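Teleoperation is the business of driving a robot from a distance so it can pick up a job from you. I came to it through Pinby, a simulator built by Aniela Laskowska, and I still reckon it's the friendliest way in (no broken fingers, no broken robot!).
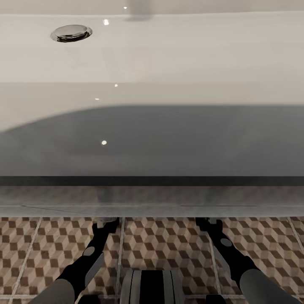 Recording a task takes patience, and my first Pinby set ran to 27 tries, of which I kept 25. You move both hands and the robot's arms follow. Bathrooms are my favourite practice rooms, and with both grippers down low at the bottom edge of a big white tub, a busy cube-patterned floor helps me judge how far I've reached. Colour contrast matters more than you'd think.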